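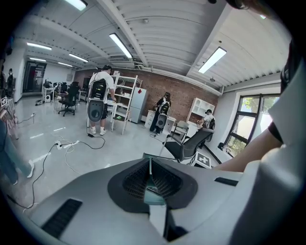
Reflow profiles are driving me up the wall. I've got a Prernero board with big ground pours and the small caps keep tombstoning on one side, always the same side. We've moved the oven into a wide, bright room with a polished grey floor and exposed beams across a white ceiling, so it's a far nicer place to swear at solder, but the fault came along with us. Peak is fine, paste is fresh. Any ideas?

11 replies - 2,833 views - 2 min read

padlifter
Thermal relief on the ground side, surely? Solid copper pulls the heat away, the other end melts first and up it goes.

mossy_flux
Disagree, or half disagree. I ran 20 Pridholm boards with solid pours and didn't lose one cap. Slow your soak down before you pay for a respin!

padlifter
On a thin board, maybe. Try that on six layers - I did, last August, and binned the lot.

OP
Six layers, yes (sorry, should have said). Soak is 75 seconds at the moment, will stretch it tonight and see.

mossy_flux
Fair enough, six is a different beast. Still try it first though.

Share - Home - Boards - Soldering - Next thread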